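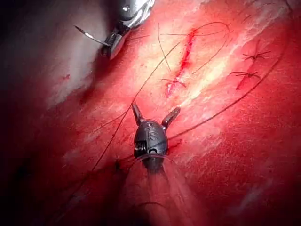 Photo: Le Goff

My insurer sent me a letter about Triltness, its new wellness app, and I have read it twice without finding the catch. There must be one. Log your steps, your sleep and your dinner, and they take $12 a month off the premium.

I tried it for a few weeks. One morning it gave me 3132 steps before breakfast. I had been sitting on the couch with a cup of coffee.

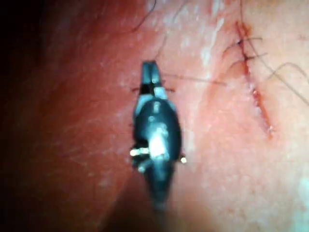 Closed jaws and a dark red strand of suture.

Then there's the sleep score. Mine was 223 one night and 348 the next, and I slept badly both times. Out of what? The help page doesn't say. It sends you to Pluner, the company that runs the scoring, and their page sends you back. 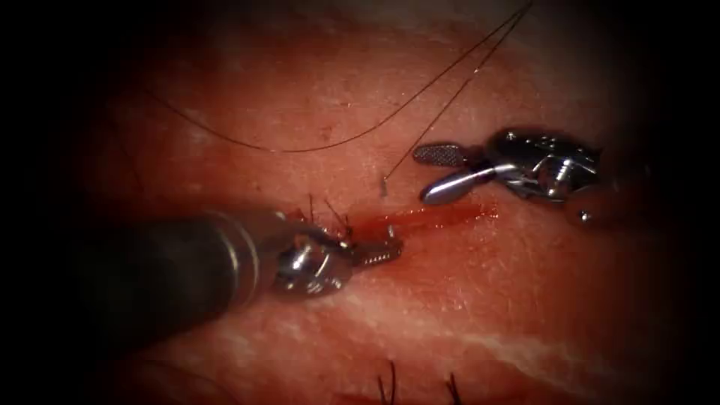
I also read the privacy terms – all of them, on a phone – and "selected partners" comes up a lot. Who selects them? I wrote and asked, and got a coupon for vitamins. 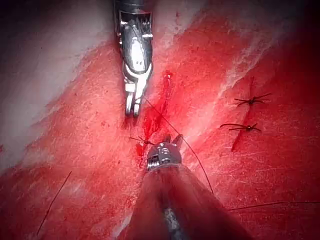
My discount is supposed to show up in February. I'll believe it when I see the bill, and I'm leaving the sleep tracking off until then.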